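Simavcombe Shared Workshop: arm-build list
From: Mahtab Kazemi
To: arm-build
Date: June 21, 2026
Subject: Re: Gripper pads and the knob task, before we cut anything

Şengül Oral wrote:

> I have read the parts list again and I still think we are rushing the
> fingers. The shoulder and elbow are fine, the Coppens gearboxes are
> better than we need, and I have no complaint about the base plate.
> But the fingers as drawn are long, they taper to a point, and there
> is a slot through each one near the root. Every load case in the
> notes is a straight squeeze. Turning a knob is not a straight
> squeeze. The tips get pushed sideways in opposite directions and the
> slot is where they will bend.
>
> Could we see the knob task run in the simulator before the aluminium
> is ordered? And which appliance model are you using? If it is the
> one with the overhanging front then the approach angle matters more
> than the grip force.
>
> Şengül

Şengül, all,

Replies in order, then the steps as they stand.

Load case. Agreed, and the notes are wrong. I had the squeeze at the tips and nothing across them. I have added a side load at each tip, equal and opposite, and rerun the bending figures by hand. The finger is stiff enough from the tip to the front of the slot. Behind the slot it depends on the wall we leave either side, and the current drawing leaves too little on the outer wall. I propose moving the slot inwards and keeping the length. Shortening the finger would be simpler but it costs us reach, and reach is what we are short of on this task.

Appliance model. Yes, the one with the overhang. The front block projects far enough to hide the top of the dial when the wrist camera is close in. I considered swapping to a plainer model and decided against it. The real machine we were offered has the same arrangement and I would sooner find the collision in software.

Approach angle. Coming in level, the upper edge of the gripper body reaches the block before the tips are far enough along the dial. Coming in from below with the wrist pitched up by 28 degrees it clears. More pitch than that and the tips bear on the edge of the ring at a slant, and the contact patch becomes very small. The usable range is narrow and I would not trust the arm to hold it with the present wrist backlash. Tullau's bracket would help here. Has anyone got the drawing for it?

Contact model. The simulator treats the tips as rigid. Rubber pads will behave better than this in one respect (they conform) and worse in another (they wind up before the knob moves). Please do not take torque figures from the simulator as design values. I am using it for clearance and for camera view only.

Rendering. The hard shadows are from the single light in the scene file. They fall across the dial and they upset the ring detector, which is looking for a continuous green outline. With the detector left at its defaults it found the ring in 62 of 86 trial poses. Most of the misses were poses where the lower arc was in shadow. I have not yet tried a second light. I would like to fix the threshold first, as the workshop lighting is not much kinder.

Log size. One full run writes up to 3,440 lines with contact logging switched on. Please switch it off unless you need it, the shared disk is nearly full and Zelleck has no room for another one.

Steps from here, in the order I intend to do them:

1. Redraw the finger with the slot moved inwards. Keep the bolt pattern at the root so that the existing carriage still fits. I will post the new drawing to the list and wait for objections before anything is cut.

2. Print one pair in plastic at full size. Fit them, close them on a jar lid, and measure how far each tip moves sideways under a known weight on a cord. Şengül, if you are willing to do the measuring, the dial gauge is in the grey drawer under the lathe.

3. Repeat the clearance run with the new finger shape. Start with the wrist already pitched and the tips open on either side of the dial, stop there, and save the wrist view before closing. Check that the gap to the ring looks even on both sides. If one tip is nearer, correct the wrist and do not make up the difference with the jaw. The view from the present finger shape, for comparison: 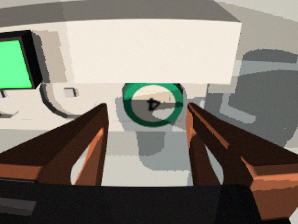
4. Close at low speed until both tips report contact, hold, then turn the wrist by a small angle and back. Record the tip positions at each end of the turn. If the tips slide on the ring, stop and note the jaw current.

5. Order the aluminium. This will not be before July in any case, as the supplier wants the sheet thickness confirmed in writing.

Two things I have no answer to: whether the camera mount fouls the cable loop at full wrist roll, and who has the long M4 taps.

Mahtab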